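Notes on a sentencing hearing

January 17, 2021

I spent part of last September in the public seats of a court in Utby, watching the end of a fraud case that had already taken up more of my reading time than it deserved. I have no legal training. What follows is what I wrote down, tidied up, with the parts I couldn't follow left out.

The defendant had been a bookkeeper at Bravberg, a building supplies firm. Over nearly 30 months the firm paid invoices to a company called Temik, which had a bank account and a letterhead and no staff. There were 79 invoices. The jury convicted on 16 counts, each covering a group of payments, and could not agree on another two, which were left on the file.

I had assumed that 16 counts meant 16 sentences added together. The judge passed a sentence on each count and ordered all of them to run at the same time, so the total was the length of the longest. The shorter ones have no effect on the release date. They are still recorded, and they would matter if the conviction on the longest count were set aside on appeal.

Most of the hearing dealt with two questions. The first was the loss. The prosecution wanted the full value of the invoices. The defence wanted to take off a sum for goods that Temik had in fact bought from a real supplier, Cheon, and passed on at a higher price. The judge allowed part of this. The figure mattered for sentence as well as for repayment, as the starting point depends on the band the loss falls into, and the reduction was large enough to move it down one band.

The second was trust. The defence barrister, Nobuhle Masilela, argued that her client had been a junior employee who needed a manager's signature for every payment. The judge's answer was short: the signatures were given on the strength of paperwork the defendant had prepared, and that was the breach of trust. I thought this was right, though I would have liked to hear more on why a manager signed so many without ringing the supplier once.

Confiscation was put off to a later date. I didn't know before this that it is a separate process with its own timetable and its own papers. The prosecution sets out what it says the defendant gained, the defence replies, and the court then decides what is available to be paid. The two amounts are often different.

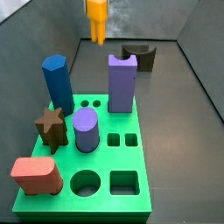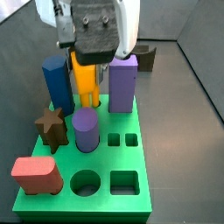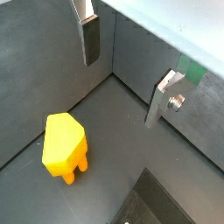

The green board with the coloured blocks is in the first two.

On the time already spent in custody: the judge did not do the sum aloud. The days on remand are counted afterwards and taken off without a direction from the court. Days on a tagged curfew are handled differently – there the judge has to state the number, and half of them count. Counsel had not agreed the number, so there was a pause while two sets of notes were compared.

The whole thing was over before lunch. I have not been able to find a date for the confiscation hearing, and the court office would only say that it had not been listed.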